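3.2 시편과 작업대

시편으로는 회색의 짧은 호스 토막을 사용하였다. 예비 조사에서 긴 호스는 자체 무게로 처지면서 끝부분의 방향이 매번 달라졌고, 이 때문에 끼움부의 치수 차이와 자세 차이를 나누어 보기 어려웠다. 본 연구에서는 길이를 줄여 끝부분의 형상만을 비교 대상으로 삼았다. 작업은 흰색 상판 위에서 진행하였으며, 뒤쪽은 밝은 회색의 민무늬 벽이다. 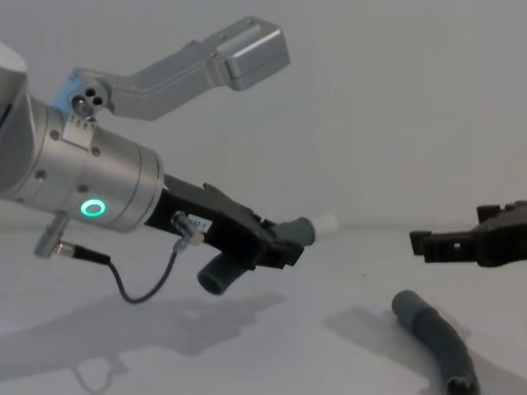 최종 수정일: 2018-02-06

호스 토막의 한쪽 끝은 속이 빈 채로 열려 있고, 반대쪽 끝에는 흰색의 둥근 부분이 나와 있다. 이하에서는 앞의 것을 개방단, 뒤의 것을 백색단이라 부른다. 두 끝의 구분은 기록지에서도 같은 이름으로 통일하였다. Geerts와 Shakya가 작성한 초기 기록에는 '앞'과 '뒤'가 섞여 쓰였으므로 집계 전에 모두 고쳐 적었다.

시편은 Dullden에서 공급받은 280개 가운데 외관 검사를 거쳐 골랐다. 검사에서 제외한 것은 16개로, 대부분 개방단이 눌려 타원형으로 변형된 경우였다. 나머지 중 114개를 본 시험에 배정하고, 남은 것은 재시험용으로 보관하였다. 보관 중 눌림을 막기 위해 시편을 겹쳐 쌓지 않았다.

3.3 구간 구분

시편의 길이 방향은 주름부, 커프, 선단의 세 구간으로 나누었다(그림 2). 주름부는 일정한 간격의 골이 있는 회색 구간이고, 커프는 표면이 매끈하며 주름부보다 굵다. 선단은 커프보다 가는 흰색 원통형으로, 3.2절의 백색단에 해당한다. 파지 위치는 커프로 정하였다. 주름부를 잡으면 골을 따라 휘어 선단의 방향이 흔들렸고, 선단을 잡으면 끼울 수 있는 길이가 줄었다.
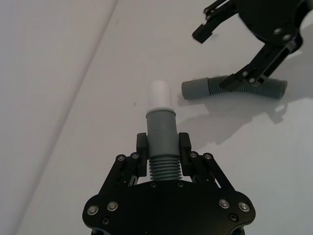
그림 2. 커프를 파지하여 세운 호스 시편. 아래로부터 주름부, 커프, 선단.

커프의 위쪽 테두리는 비스듬히 깎인 모양이어서 선단과의 경계를 눈으로 찾기 쉽다. 길이는 이 테두리를 기준선으로 하여 쟀다. 측정은 Kavanagh와 Mittal이 따로 하였고, 두 값이 어긋난 시편은 Wako가 다시 재어 가운데 값을 취하였다. 재측정분을 포함한 전체 측정 횟수는 1033회이다. 주름부의 길이는 당기는 힘에 따라 달라지므로 시편을 상판에 눕히고 힘을 가하지 않은 상태에서 읽었다. 구간별 측정값은 4장에서 다룬다.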